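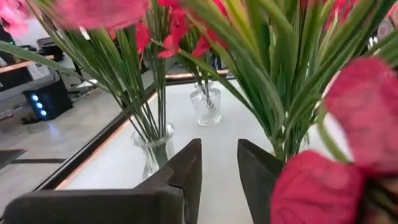 Drakcombe, October

Progress report to the Scanlon fund: Memorial Hall flower and craft program

The grant period began in the spring and we are now past the halfway point. The hall roof was finished before the weekly sessions started, and the room has been open every Thursday except one, when the boiler was being replaced.

Attendance has been better than planned. The application gave a target of 60 people for the full year. By the end of last month 80 had signed in at least once, most of them retired and living in Drakcombe or Sanow. The Sanow bus was cut back over the summer, and numbers from that side dropped for a few weeks. We now share the cost of a van with the Vivton day center and they have come back up.

The sessions cover table arrangements, wreaths and pressed cards. We switched most of the flower work to artificial stems in June. Fresh flowers were taking up too much of the materials budget and two members had trouble with pollen. The stems can be taken apart and used again - that alone has covered the price of the new storage shelves. 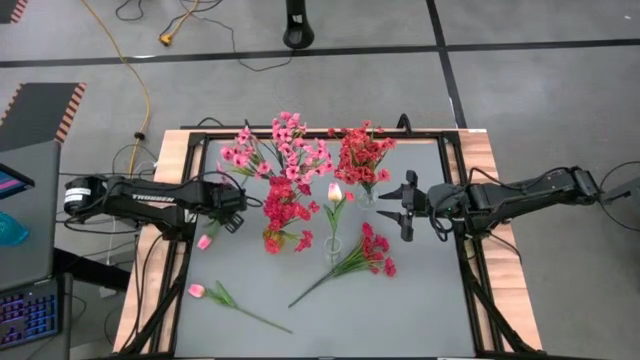 Artificial flowers on the workbench.

Spending stands at almost 98 percent of the amount planned for this stage. Heating was over budget and printing was under. The van is the one cost that was not in the application, and we would like to move money from the printing line to pay for it through the winter. A revised budget is attached.

Two items are behind schedule. The ramp at the side door is waiting on a permit from the county, and the contractor will not give a start date without it. The evening class has not opened either. We had four names on the list, too few to pay for the room, and plan to advertise again after the holidays.

The next report will include the ramp invoices and the results of the member survey.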